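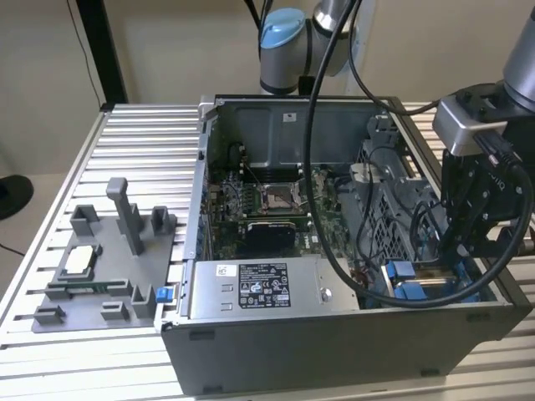 Torbjørn Forsberg, Press and Community Officer, Boltmont

April 9, 2024

Boltmont opens its Paju workshop to visitors for a day of robot computer assembly

Boltmont was delighted to welcome neighbours, teachers, students, local firms and a good many curious families to its workshop in Paju for the first open day we have held since moving into the building. We had set out 100 chairs in the main hall and were very glad of every one of them, and by the middle of the morning people were quite happily standing along the back wall with their coffee so as to get a better view.

The part of the day that drew the longest queue was the computer bench, where our Divalton project team is teaching robot arms to handle the small, fiddly parts that go into an ordinary desktop computer. The tower lies on its side on a slotted aluminium table, opened up so that the motherboard faces the ceiling, and the parts wait beside it on a grey 3D-printed plate, each in a holder of its own shape. It is a homely sort of arrangement, and several visitors told us it looked a good deal like their own kitchen table on the day they last tried to mend a computer (though with rather better clamps!).

Uldis Petrauskas, who leads the Divalton project, gave the talks at the bench and answered questions for most of the day with hardly a pause for lunch. He began each session by asking a visitor to press a spare memory module into a practice board by hand, and then to describe to everybody else what they had felt.

"People always talk about the click," said Uldis Petrauskas. "You lean on it a little, you wonder whether you are about to break something, and then it goes in. You and I learn that in a minute or so, and we carry it around for the rest of our lives. For a robot arm we have to think about how hard to push, what to do if the part is a hair's breadth out of line, and when to stop and try again. I could talk about memory slots all afternoon, and I am afraid that today I more or less did."

He was also keen to show visitors the processor socket, with its metal frame and its little lever, which he described as the part of the job that keeps the team humble. A processor has to be laid down flat and square, and the team has spent much of the winter on that one movement alone. Since work on the bench began the project has logged 1385 practice runs, 396 of them in March, and Uldis brought along the notebooks for anyone who wished to leaf through them. Quite a few people did, and one retired watchmaker stayed with them for the better part of an hour.

We are often asked what all this is for, and it was a pleasure to be able to talk it over in person. Boltmont works with repair shops and small computer builders who would like a hand with the repetitive side of the job, and who often take in machines of many makes and ages. A robot that can cope with only one model of computer is of little use to them. Our partners at Ison, who designed the parts plate, have been a great help in this, and they kindly sent 4 of their engineers to spend the day with us and to talk to students about apprenticeships and summer placements.

There was plenty going on away from the bench as well. Younger visitors built cardboard grippers in the side room, the canteen ran out of cinnamon buns well before noon and had to send out for more, and the draw for a refurbished desktop computer was won by a primary school teacher who promises to put it to work in her classroom straight away.

We would like to thank everyone who came, everyone who helped to put out the chairs and stack them again, and our neighbours on the lane for being so patient about the parking. We hope to open the doors again in the autumn, and schools or community groups that would like to visit before then are warmly invited to write to us. Groups of up to a dozen can usually be fitted in on a weekday afternoon, and the talk at the bench can be given in a shorter form for younger children.

Press enquiries and requests for visits: Torbjørn Forsberg, Boltmont, Paju workshop.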